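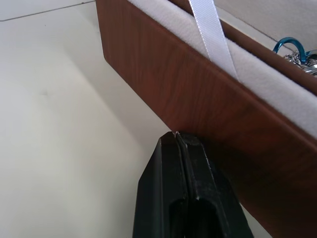

Posting a few notes on the Pranddale result, now that the numbers have settled. August 2, 2024.

The question was simple. When a two-arm robot learns from demonstrations, how much does the wrist view add on small, shiny, tangled things? We picked jewelry storage as the test: chains, lined compartments, trays with little knobs.

The data is 126 teleoperated demos, all recorded at the Itari bench. We threw out 13 of them for dropped frames or bad timestamps, so the policies trained on 113.

We trained 2 policies on the same demos. One gets the head camera only. The other gets the head camera plus both wrists. Same network size, same training steps, same learning rate. The code is a fork of Yazdani, our in-house trainer.

Objects were moved between demos. Chains got dropped in a new heap each time, and the tray was turned to a new angle. If you leave everything in one spot, the head-only policy looks much better than it is.

Each policy then got 19 trials on layouts it had not trained on. The wrist policy did better, and most of the gap came from the last inch before contact. Head-only would reach the right area and close just short of the rim or the chain.

Carrying and placing came out close to even. Once the object is in the fingers, the head view is enough for most of the job.

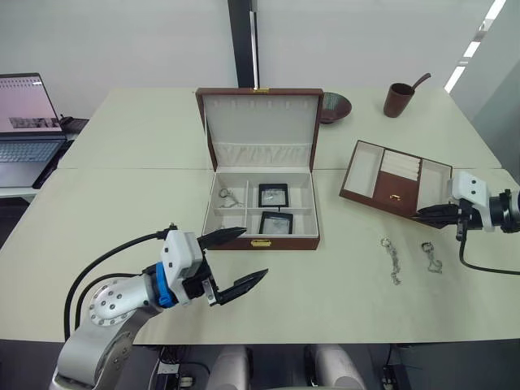 Why not use a depth camera in place of the wrist views?

We tried one in December. Thin chain links and glossy finishes gave us holes in the depth map right where the fingers had to go, and filling the holes made up surfaces that weren't there.

One weak spot: the wrist policy is touchy about camera mounting. We loosened one mount, put it back slightly turned, and grasps on the chains got worse. Retraining with small random crops and rotations won back part of that.

We also haven't tested a different room or different lighting. Zalport has agreed to run the same trials on their setup, with their own storage boxes and chains.

Trial logs and the training config go up next week. The raw demos will take longer, as the files are large and we still have to sort the bad timestamps from the good ones.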